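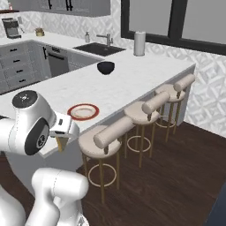
Counter Space and Meal Preparation in Shared Student Kitchens

Project report, Housing and Daily Life module
Sun 21 April

1. Background

Adams is a residence hall with shared kitchens on every floor. The older ones date from when the building opened. Two were refitted last summer with longer counters supplied by a firm called Vollonell. Residents on the other floors have asked for the same work, and the housing office wanted to know whether the new kitchens are used differently from the old ones. Our group took this as our project question.

We expected that people with more counter space would cook more often. We also expected fewer complaints about dirty dishes, but we had no strong reason for that beyond our own experience of living there.

2. Method

We asked residents to keep a cooking diary through February. Each entry recorded the meal, the start and end time, and whether the person had to wait for space. A meal counted as cooked if it involved heating or combining at least two ingredients. Toast did not count. Instant noodles counted only if something was added to them, a rule that caused more discussion in our group than anything else in the project.

In total 46 residents returned a usable diary, giving us 627 entries. We left out diaries with fewer than five days filled in. Entries were typed into a shared spreadsheet and checked by a second group member.

We also measured the clear counter length in each kitchen with a tape measure. Space taken up by drying racks, kettles and microwaves was subtracted.

3. Results

Residents in the refitted kitchens did cook more often, but the gap was smaller than we expected. It was clearest on weekday evenings. On weekends there was hardly any difference between the floors.

Waiting was a different matter. In the old kitchens, waiting for space was a common note in entries between six and half past seven. In the refitted kitchens it was rare, and when it did come up the person was usually waiting for a burner.

Dish complaints did not drop. One of the refitted kitchens had more of them than any other. Several residents wrote that the longer counter simply gave people more room to leave things.

4. Problems with the data

People who agree to keep a cooking diary probably cook more than those who don't. The refitted floors also have more second-year students, who may cook more anyway. We did not ask about meal plans and should have.

We had hoped to compare our results with Ullby, the hall across the road, where the kitchens are smaller and shared by fewer people. Only a few diaries came back from there, so they are not included.

5. Recommendations

If money is limited, we suggest clearing the existing counters first. Moving the microwaves to wall shelves would free up a useful length in each of the old kitchens. A second set of burners would do more for the evening rush than a longer counter would.

The diary form and the spreadsheet are stored in the module folder under the project name, Flerkia.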